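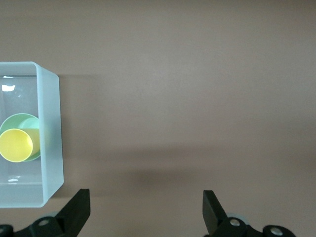 Salska Stacking Bins, Set of 5: Three Weeks In

I bought these in June for the cabinet under our kitchen sink, which had turned into a place where lids went to die. I love them! I've been through a lot of storage bins over the years (wire ones, canvas ones, a bamboo set that warped by Christmas) and these are the first I'd buy again without shopping around.

The plastic is stiff, and that's what sold me. You can pick one up by one end with a full load of cleaning bottles in it and the sides don't bow. I've dropped one off the counter twice, once onto tile, and there isn't a crack anywhere. They wash up easily too, just dish soap and a sponge, no weird corners that hold on to crumbs.

Stacking is solid up to three high. Four works if the bottom one is heavy, but I wouldn't try it in a pantry with kids around. My neighbor Nilton Zapata has the Vanon set, and his slide around more when they're stacked, though his came with lids and mine didn't. Lids would be my one request. Salska sells them separately and they've been out of stock every time I've looked.

The other small gripe is the sticker on the base. It left a gummy patch on all five and I needed cooking oil and a fair bit of rubbing to get it off.

I've already ordered a second set for the bathroom closet, and I'm eyeing the tall ones for pasta and rice.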